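The Balside method held that an arm should learn a transfer from a person's hands, at a person's table, with the cables left where they lay. The protocol allowed 3,850 trials. The operator had reached trial 65 with 9 failures, all logged under the same code: early release.

At Funudar they had blamed the fingers. The operator blamed the log. It recorded when the hand opened and never when the person let go, and the second number was the one the method needed.

So the operator added a column. One hand stayed on the laptop. The other held the small gold-colored piece over the wooden organizer and waited for the arm.

"Release on contact or on pull?" asked the line from Sinum.

"Pull," said the operator. "Four newtons."

"The Hájek paper used contact."

"The Hájek paper used a foam block."

The line was quiet. The operator entered the value with the left hand and did not look up.

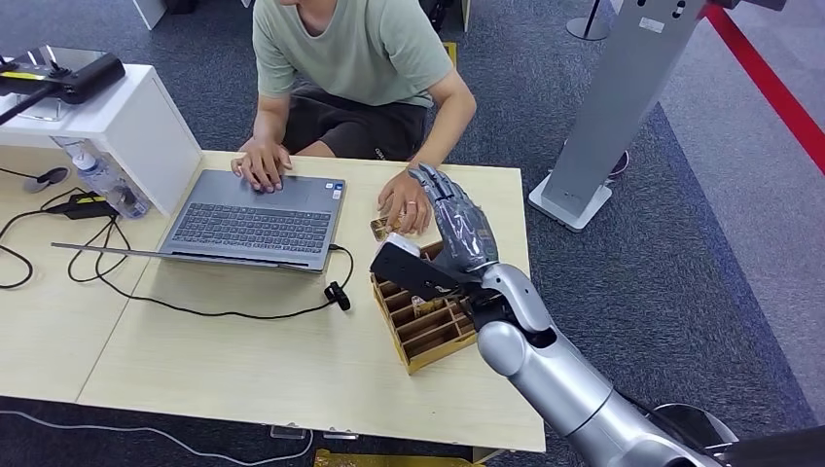 ## Trial 66

Force at release, 4 newtons. Code: none. The operator left the remarks field blank and reset the arm.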